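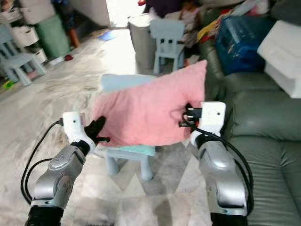
Two-arm handling of a soft object: a pink pillow gripped from both sides near a child's chair.

Home Articles Hardware Test methods Index

Wullero pillow test

Reading time: 2 min

The Wullero pillow test is a bench method for comparing robot grippers on soft household goods. It was written at the Plavudberg workshop for two-arm robots, and its main use is in choosing finger shapes and closing force settings. The test object is a pillow, which has no hard edge to hold and changes shape as soon as it is squeezed.

Procedure

The pillow starts on a flat seat or a low table. Both arms close on it, one from each side, and lift it clear of the surface. It is held for 15 seconds, moved sideways and put down again. A full series is made up of 258 lifts. The finger pads are wiped after each series, as plush fabric leaves lint on them.

A lift counts as good if both grippers keep their hold until the pillow is set down. If one side slips and the other holds, the lift is logged as a half drop. Early versions of the method logged this as a full drop, and results from the two versions should not be mixed.

Grip points

Corners and edges are treated separately. A corner folds into the jaws and gives a thick, firm bunch of cloth. An edge offers less material, so the jaws have to reach further in before they close. One arm may take a corner while the other takes an edge. This mixed grip is allowed, but it has to be noted in the log – it tends to turn the pillow a little during the sideways move.

Grippers compared

The first comparison covered 2 grippers, the Grurner and the Altıntaş. The Grurner has a shorter stroke and closes faster. The Altıntaş opens wider and was easier to line up with a full pillow, but it needed a higher force setting to hold the same edge grip. On corner grips the results were close. Both were run on the same arms and with the same controller, using 5 force settings each.

Camera position

The method asks for a camera at head height, looking down between the arms. Wrist cameras may be added. They are of little help once the jaws are closed, when the fabric fills most of the view. A head camera keeps both hands visible during the lift, though fast arm motion can blur the picture and make the exact moment of a slip hard to find.

Room conditions

The test may be run in a furnished room. Sofas, chairs, bins and small items on the floor do not have to be cleared, provided the arms can move freely. Cables on the outside of the arms are checked before each series for enough slack at the wrist.

Limits

The score says little about thin cloth such as towels or shirts, which needs a pinch grip and much less force. Pillow weight is not fixed by the method. Workshops using their own pillows are asked to list the weight and cover material with the results.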